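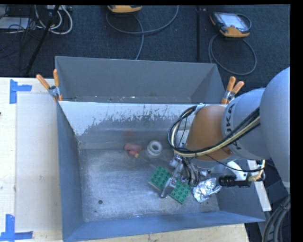 Small mixed items are the part of a donation or a clear-out that takes the longest to sort, and they are the subject of this week's notes. Large items mostly sort themselves. A chair goes with the chairs. Small things arrive together, in bags and shoe boxes and the bottoms of drawers, and they have to be looked at one at a time. In the metal bin, a crumpled ball of aluminum foil lies right next to a green toy building brick plate, with a white ring-shaped roll and a small red toy-like object farther back. Those belong to different streams. The foil is a recyclable, the plate is a toy part that can be matched with others of its type, and the roll and the red piece need a closer look before anyone can say where they go. We will use this sort of mix all through the unit.

Reuse and Household Materials, Unit 5
Sorting small mixed items
Instructor: Shih-chieh Chou
Notes for the session of 25 September 2023

Before the session, read the chapter on metals in the course pack. You do not need the section on steel cans yet.

1. Terms

Stream: the route an item takes after sorting. In this course we use five streams: reuse, parts, recycle, repair and discard.

Whole item: something that can be used as it is. A toy car with its wheels on is a whole item.

Part: something that came from a set, or that needs other pieces to be of use. Building bricks and base plates are parts even when they are in perfect condition. Puzzle pieces and jar lids are parts too.

Hold: not a stream. Items on hold have been looked at once and could not be placed. A hold tray is emptied at the end of every session - nothing stays in it overnight.

2. The surface you sort on

Sort on a bare, hard surface with raised sides. A metal bin or tray works well. Small items do not roll off, and grit and crumbs can be wiped out afterward. Scratches and scuffs on the floor of a bin do no harm, but a sharp burr should be filed down or taped over before use.

Color matters more than most students expect. Clear plastic and screws are hard to see against bare gray metal. Bright toy parts are easy. If a load has a lot of clear or gray pieces in it, put down a sheet of dark paper first.

Spread the load to one layer. If items are stacked on each other, the load is too big and should be split.

3. Order of work

Take out anything sharp, leaking or under pressure. Batteries come out at this point as well, loose or inside something.

Next, pull the items you can name right away and send them to their streams. Do not stop to admire or clean anything.

Then go through what remains, one item at a time. Pick it up, turn it over and look for a maker's mark, a recycling code or a broken edge. If you still cannot place it after that, it goes on hold.

Last, wipe the surface and check the corners.

4. Notes on particular items

Aluminum foil. Clean foil can be recycled in most programs, but small loose scraps tend to get lost in sorting equipment. Collect pieces and press them into a ball. The program we follow in class wants a ball at least as wide as a fist. Foil with food baked onto it is discarded. To tell foil from metalized plastic film, crumple it and let go. Foil stays crumpled and film springs open.

Building bricks and plates. These go to parts. Check the studs on top and the underside for cracks and for chewed corners. Faded color is not a reason to discard. Plates that have bent slightly can still be used, but put them in the box marked B, since they do not hold well when joined to a flat one. Sort by type of part first and by color second. Students nearly always want to do it the other way, and it is slower. A bin full of green pieces is hard to search for one shape.

Rolls and rings. Look at the center as well as the outside. A roll may have a core made of a different material from what is wound on it, and some rings are a single piece with nothing wound on them at all. Find the loose end if there is one. Partly used rolls go to reuse if the material still comes away cleanly. Empty cardboard cores go to recycle.

Small toys and figures. Decide whether the piece is a whole item or a part. Feel for loose tips, caps or other bits that could come off in a child's mouth. If something is loose, the piece goes to repair and is not offered as a toy until it has been checked.

5. Practice load

The practice load for this unit holds 307 items and was put together by Yau in August. Of these, 100 are building parts and 56 are metal, foil included. The rest are mixed. Work in pairs. One person sorts and the other fills in the sheet, and you trade places halfway through.

Record the following for each tray:

Number of items in each stream
Number of items placed on hold
Number of held items placed on the second look
Any item that was moved from one stream to another, with a short reason

Write the reason in plain words. "Looked dirty" is fine. "Contaminated" is not, unless you say with what.

6. For next time

Finish your tally sheet and bring it with you. Read pages 1 through 12 of the Flotari handbook and skip the tables. We will meet in room 494 of the Bemier building because the Adham workshop is in use. Closed shoes are required there as well.

Bring one small item from home that you could not place in a stream. It should fit in your hand and you should be willing to leave it behind.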